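Can a Robot Be Clever Inside a Computer?

Before it gets a real job, a robot's software often has to practise in a pretend world.
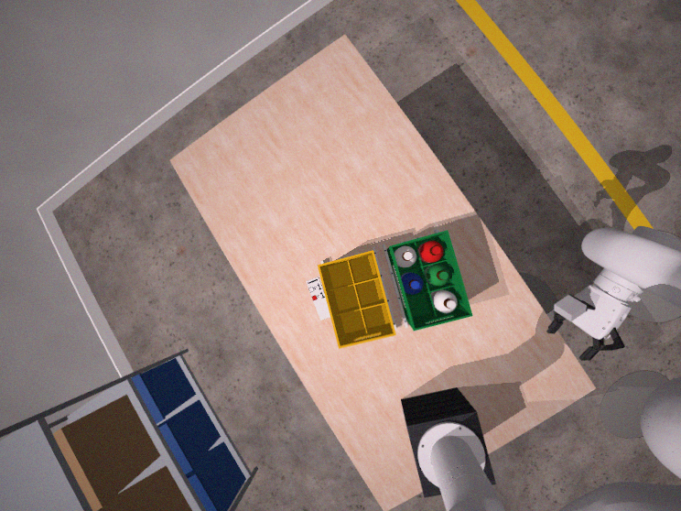 What does robot software do all day?
It answers the same few questions over and over. Where are things? Which one do I want? How do I move my arm there without bumping into anything? The first question is called perception. The last one is called planning.

Take two crates with six compartments each, and a few bottles in one of them. Moving a bottle to the other crate sounds easy to you. A program has to work out the position of every wall and every cap, then choose a path for each joint in the arm.

Programmers use a simulator, a bit like a video game with rules about weight and bumping. Tülin Yazıcı writes planning software at a small firm called Zondent. Her program, Cozma, tried the bottle job 251 times in the simulator and dropped 28 bottles. No glass to sweep up!

So is it ready for a real factory? I wouldn't bet my lunch on it. A simulator only knows what people put into it. Real caps can be sticky. Real lights flicker. Real crates get kicked — and then every number the program trusted is wrong.

Henok Gebremichael tests Cozma on a real arm, and he is hard to impress. "If it only works on a screen, it doesn't work yet," he says.

Next time someone shows you a film of a brilliant robot, ask how many tries it took. Ask whether the bottles were real, too. Then ask what happens when somebody moves the crate.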